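4.2 Equipment planning for the processor task

We budgeted the assembly cell one task at a time, and the processor task turned out to be the most useful one to plan around. Seating a chip in a desktop board asks a lot of a gripper, and it exposed gaps in our first parts list that the easier tasks had hidden. The Wonstead line item for fingers and wrist camera came to $3,133, a figure we were very happy with once we saw how much of the work depends on a clear view of the socket (Fig. 1).

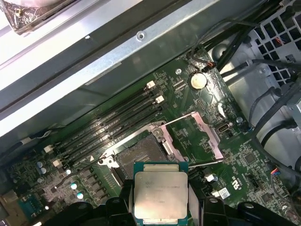 Should a lab buy the arm or the gripper first?
We recommend choosing the gripper first. Its weight and reach set the payload the arm must carry, and swapping an arm later costs far more than swapping fingers.

Fixtures were the pleasant surprise of the whole exercise! A printed holder for loose parts takes little material, and it can be redrawn as soon as a new part joins the task. Delwyn Donnelly drew up the Pant fixture plan in June and allowed for eight revisions -- a generous number, and one we would keep. Used desktop towers deserve their own line as well. We set aside two for the Drenbridge trials, plus spare boards, as socket contacts are easily bent. 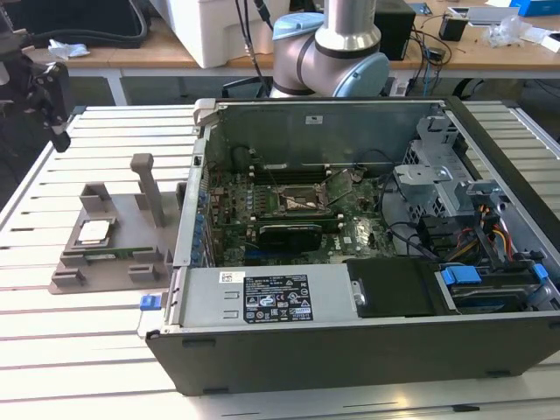 Lead times matter as much as prices. The Stustley quote, dated August 2020, listed the arm and its controller separately, and the longer of the two waits decided our start date. We now ask suppliers for both waits in writing before any order is placed, and we hold back part of the budget for cables, mounts and replacement fingers until the cell has run its first full task.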